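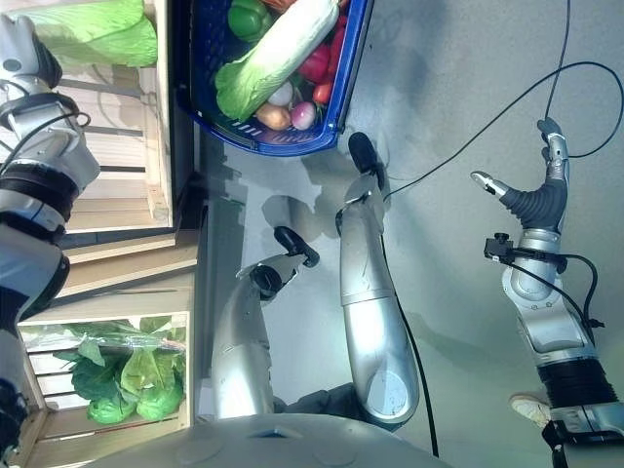
件名: Re: [genba-ml] 機械が来たあと、人は何をしているのか

野菜担当です。Merksideの裏にいます。返事がずいぶん遅れました。Vamelonが私の休憩を勝手に二つに割るので、まとまった文章を書ける長さの休憩というものが九月から存在しなくなりました。これは愚痴の前払いです。本編はこのあとです。

Canan Başaranさんは 28/09/2024 に書きました:
> みなさんこんにちは。うちの厨房にも、年明けから手のついた機械を
> 入れる話が出ています。上の人の説明会がありましたが、出てきた言葉は
> 「負担の軽減」と「創造的な業務への移行」で、私は仕込みの人間なので、
> 玉ねぎの皮をむくことのどのへんが創造的でなく、
> むかなくなった私がどこへ移行するのかがわかりませんでした。
>
> もう入っている職場の方に聞きたいことがあります。
>
> ・人は減りましたか
> ・仕事は楽になりましたか
> ・機械の横に立つ人は、何をしている人ということになりますか
> ・けんかは起きましたか(機械と、ではなく、人と)
>
> 宣伝みたいな話と、この世の終わりみたいな話はもう読みました。
> 普通の日の話が読みたいです。

普通の日の話ならできます。普通の日しかないので。

まず前提です。うちは惣菜と青果を一緒にやっている店で、表に売り場、裏に荷受けと選別と小さい厨房があります。Nuvusの機械が入ったのは裏だけです。お客さんは誰も知りません。知っているお客さんが一人いて、その人は毎回「ロボットさん元気?」と聞いてきます。私が元気かどうかは聞かれたことがありません。

機械の持ち場は、木箱やかごから野菜を出して台に移すことと、厨房側で鍋やフライパンの類を所定の位置に動かすことです。「的なこと」とつけ加えたいところですが、Nuvusの担当の方がそういう言い方を嫌うので、所定の位置、と書いておきます。所定の位置は週ごとに変わります。

>・人は減りましたか

減っていません。と言うと会社の回答と同じになってしまうので、もう少し細かく書きます。

辞めさせられた人はいません。ただ、春に一人が引っ越しで辞めたあと、その席が補充されませんでした。募集の紙が一度貼られて、機械の話が本決まりになった頃にはがされて、テープの跡が今も冷蔵庫の扉に残っています。だから帳簿の上では誰も減っていないし、朝の荷受けに立つと確かに一人足りません。説明会で「人員削減はありません」と言われたら、「欠員の補充はありますか」と聞いてみてください。うちの場合、この質問をしたのは全部決まったあとで、返ってきたのは「いい質問ですね」でした。それが答えの全文です。

それから、時間の減り方もあります。私の契約は一日8時間のままですが、遅番だったパートの方は短いほうの枠に移りました。本人は子どもの迎えに行けるようになって喜んでいます。給料は時間のぶんだけ減っていて、そちらは喜んでいません。両方とも同じ人の同じ口から、同じ昼休みに聞きました。どちらかを取って「自動化は良かった」「悪かった」と書くことは簡単ですが、本人に見られたら怒られそうなので、並べて置いておきます。

>・仕事は楽になりましたか

腰は楽です。これは認めます。私はこの仕事を始めてから、床に近い箱に向かっておじぎをし続けてきた人間で、キャベツにも白菜にも、たぶん親戚の誰よりも深く頭を下げてきました。機械が箱の前にいる時間は、その回数が減ります。夜に靴下を脱ぐとき声が出なくなったと家族に言われました。

かわりに首が凝ります。見ている仕事だからです。

Nuvusの説明では、私は「監督者」です。役職の名前が変わったので昇進かと思ったら、名札の紙が変わっただけで、時給は1円も変わっていません。監督者の仕事は、機械が野菜をつかもうとするところを見ていて、変な動きをしたら止めることです。変な動きをしないときは、見ていることが仕事です。これが疲れます。手を動かしているあいだは頭のほうは勝手にどこかへ行っていて、私は選別しながら夕飯の献立も、親の通院の段取りも、ここのMLへの返事の文面も全部考えていました。今は目も頭も機械に貸し出していて、手だけが暇です。逆にしてほしかった。

暇な手は、すぐに何か拾います。機械がゆっくり白菜へ向かっていくのを見ていると、もう体が先に出て、白菜を持って立っているのです。Nuvusの担当の方には「介入ですね」と言われて、シートに書かされます。手伝っただけなのに。
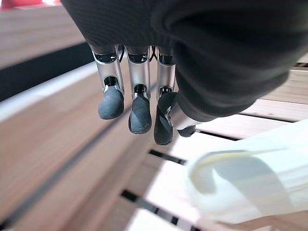
シートの話をします。Cananさんの職場でも必ず出てくると思います。

うちで使っているのは「介入記録シート」といい、機械を止めたり、代わりにやったりするたびに、時刻と品目と理由を書きます。理由の欄には選択肢があって、「把持失敗」「位置ずれ」「対象物の異常」「その他」です。最初の頃、私はほとんど「その他」に丸をつけ、横に「見ていられなかったから」と書いていました。集計のときに困るのでやめてくださいと言われ、今は「位置ずれ」に丸をつけています。何の位置がずれていたのかは聞かないでください。私の気持ちの位置かもしれません。

一番多かった週で、このシートが16枚になりました。16枚分の字を書いた手は、前なら野菜を触っていた手です。会社はこれを創造的な業務に数えているのではないかと、私は疑っています。創作が混ざっているという意味でなら、当たっています。

で、シートがたまると誰が読むのかという問題があって、しばらくは誰も読んでいませんでした。私が試しに理由欄に「寒い」と書いたのが三週間後に見つかったので、三週間分の遅れで読まれていることがわかりました。荷受け場は本当に寒いのです。機械には動作温度の範囲というものが決まっていて、寒くなりすぎると人が来て暖房をどうにかしてくれます。私の動作温度の範囲を聞かれたことはまだありません。十月に入ったら申告しようと思っています。

ついでに、仕入れのことも。Karakayaという農園から野菜を取っているのですが、ここの箱が昔ながらの木の箱で、板のすき間の幅も箱ごとに違います。私はこの箱が好きでした。葉物が蒸れないし、重ねたときの音でどのくらい入っているかわかります。機械の立ち上げのとき、Nuvusから「箱の統一はできませんか」という話が出ました。Karakayaの返事は「箱は祖父が作り始めたもので、統一という考えで作っていない」でした。この返事を電話口で聞いて伝えたのは私で、伝えながら少し嬉しかったことは、シートには書いていません。

結局、箱はそのままで、機械のほうの調整が増え、調整に立ち会うのは監督者なので、私の早番が増えました。農園の側は何も変えずに済んでいるわけで、交渉というのはこうやるのだと思いました。見習いたい。

>・機械の横に立つ人は、何をしている人ということになりますか

ここが一番書きたかったところなのに、一番うまく書けません。

名前の上では監督者です。シフト表の上では、Vamelonが私を「資源B」と呼んでいます。資源Aが機械です。入れた人が仮でそうつけたらしいのですが、仮のまま九月が終わりました。Aのほうに予定が入ると、Bの予定がそれにくっついて動きます。Aの点検が延びれば私の昼休みが延び、Aの再開が早まれば私のおにぎりが半分で終わります。おにぎりの残り半分は、次の割れた休憩で食べます。冒頭で言った、休憩が二つに割れるというのはこのことです。

これについては一度きちんと申し入れをしました。休憩は続けて取らせてほしい、と。返事は「システムの仕様上、現状では難しい」でした。人が入力した設定を、人が「仕様」と呼ぶようになるまでが早いです。ここは早めに押さえたほうがいいと思います。シフトを組む道具に誰が何を入力するのか、入れる前に紙で出してもらう。うちは入ったあとで言い出したので、まだやりとりの途中です。

あと、新人に教えるという仕事が変な形になりました。私は前の主任から、玉の締まり具合を手で覚えろと言われて育ちました。主任はこの仕事を35年やった人で、言葉での説明がとにかく下手で、「ここ」「これ」「違う」しか言いませんでした。それで覚えられたのは、一日中同じものを触っていたからです。今度の新人は、触る量が足りません。機械が持っていってしまうので、手に残らないのです。それなのに、機械がつかみそこねた難しいものだけが人のところに回ってきます。傷みかけたトマト、葉が外れかかったレタス、形の悪い芋。簡単なもので練習する期間が飛ばされて、いきなり応用問題です。新人は「向いていないかも」と言っています。向いていないのではなく順番が悪いのだと言いましたが、慰めに聞こえたようです。

それで最近は、朝のうちだけ機械を止めて、新人と二人で全部手でやる時間を作りました。シートの理由欄は「その他」です。横に「教育」と書きました。これは怒られませんでした。教育という字には力があります。Cananさんも使ってください。

厨房側の話もしておきます。

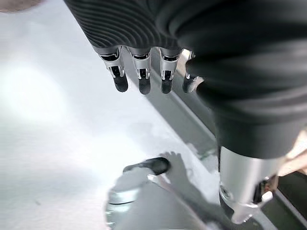 仕込みの人間が一番気にするのは、たぶん置き場所だと思います。うちの厨房の人たちは、包丁も布巾も鍋も、目をつぶって手を出した先にあるように置いていました。それぞれの人の体に合わせた置き方で、人が交代するたびに、微妙に全部が動きます。機械が入ると、その微妙なところに口を出されます。台の上に関係ないものを置かない、取っ手の向きをそろえる、寸前で動かさない。あの黒いうね模様のカバーをかぶった手が白い台の上に浮いていて、銀色の指の先が取っ手までまだ届いていないあの間合いで、厨房の人はみんな鍋の向きを直したくなるのです。台に落ちた影のほうが先に取っ手のそばまで来ているので、よけいに急かされる気がします。直すと介入です。また紙が増えます。

取っ手の向きについては、厨房の中で派閥ができました。左派と右派と呼ばれていますが、政治の話ではなく鍋の話です。左利きの人がいるのです。これまではその人が使うときだけ向きを変えて、終わったら戻すという、誰も決めていない約束で回っていました。それが「標準配置」という紙になって壁に貼られたら、左利きの人の都合は紙のどこにも書いていない。本人はおとなしい人なので黙って合わせていましたが、まわりが怒りました。合わせている本人より、まわりのほうが怒っていました。紙には今、誰かの字で「左も可」と書き足してあります。筆跡を見ればわかりますが、誰の字かは言いません。

>・けんかは起きましたか(機械と、ではなく、人と)

というわけで、起きました。

鍋のけんかは小さいほうで、大きかったのは、機械に誰が慣れているかというけんかです。早くから触っていた人は、再開のボタンの押し方や、止まったときのなだめ方を覚えます。なだめ方というのは正式な手順書にはない言葉ですが、どこの現場でも通じると思います。すると、その人がいないと回らなくなって、休みの日にも電話がかかってくる。本人は最初は得意で、ひと月で嫌になりました。まわりは、最初は助かると思っていて、同じひと月で「あの人だけ特別扱い」と思い始めました。別に給料が上がったわけでもないのに。特別扱いの中身は、電話がたくさんかかってくることです。

これは今、操作を覚える人を2人ずつの当番にして、休みの日の電話は禁止ということで落ち着いています。落ち着いている、と書くと立派ですが、要は電話に出なかった人がいて、その日は機械を止めたまま全員で手でやり、閉店に間に合ったので、なんだ、ということになったのでした。会社はこの日を「一時停止による影響:軽微」と記録しています。私たちの腰にとっては軽微ではありませんでしたが、久しぶりにみんなでしゃべりながら白菜を運んで、売り場から静かにしてくださいと言われました。機械がいる日は、裏は静かです。音を立てているのは向こうなのに、こちらの口数が減るのです。どうしてかはわかりません。見ているとしゃべれないのかもしれません。

あともう一つ、けんかというほどでもないのですが、呼び名の問題があります。機械に名前をつけたい人と、つけたくない人がいます。つけたい人は、名前がないと注意の声がかけづらいと言います。「そっち動くよ」の「そっち」が誰なのか、確かに一瞬迷います。つけたくない人の言い分は、名前をつけたら腹を立てにくくなる、です。私は後者です。腹を立てる権利は、できるだけ手元に残しておきたい。今のところ、裏では「あちらさん」と呼ばれています。つけないと言いながら、だんだん名前になってきているのが気に入りません。

Nuvusの担当の方の名誉のために書いておくと、話は聞いてくれる人です。一度、半日私の横に立って、私が手を出したくなった瞬間に、どこを見ていたのかを聞いてきました。答えるのが難しかったです。葉の端の色とか、転がりそうな芋とか、そういうことは言えるのですが、その前に何かあるのです。「なんとなく」と言ったら、「なんとなくを、もう少し」と言われて、前の主任よりは聞き方がうまいと思いました。そのあとで、この「なんとなく」は誰のものになるんでしょうかと私が聞いたら、向こうが黙りました。いじわるで聞いたのではなく、知りたかったのです。私が主任から何年もかけて受け取ったものを、私が半日しゃべって向こうに渡した場合、それは何の時間として給料がつくのか。シートには「立ち会い」と書きました。主任にも何か渡すべきではという気がして、次の休みに柿を持っていきました。主任は「これ、渋いぞ」と言いました。触っただけで。

Cananさんの説明会の「創造的な業務への移行」ですが、移行先の地図が出てこないうちは、移行ではなく、どいてくださいと言われているのだと思っておくのがいいかと思います。地図が出てきたら、ぜひここに貼ってください。うちのぶんはまだもらっていません。

聞いておけばよかったと思っていることを、思い出した順に書きます。順番に意味はありません。

欠員が出たときに補充するのか。
休憩は機械の予定と切り離されるのか。
横に立つ時間の仕事は何と呼ばれて、いくらなのか。
止めていいのは誰か。止めた人が理由を書く紙は誰がいつ読むのか。
新人が手で覚える時間は、どこから取るのか。
左利きの人はいるか。
荷受け場は寒いか。

最後の二つは会社に聞くことではなく、こちらで先に調べておくことですね。混ざりました。

「止めていいのは誰か」は、うちでは監督者だけということになっていますが、実際には近くにいる人が誰でも止めています。そのほうがいいと思うので、これについては私は会社に何も言っていません。このMLに会社の人がいたら、今の段落は読まなかったことにしてください。

玉ねぎについては、うちの機械は皮をむかないので、お役に立てません。むく機械が入っている職場の方がいたら、続きをお願いします。皮がどこへ行くのかも気になります。うちでは前から人が掃いていて、今も人が掃いています。

二つめの休憩が終わるので送ります。誤字はそのままです。

--
野菜担当(資源B)
Merkside 裏口のほう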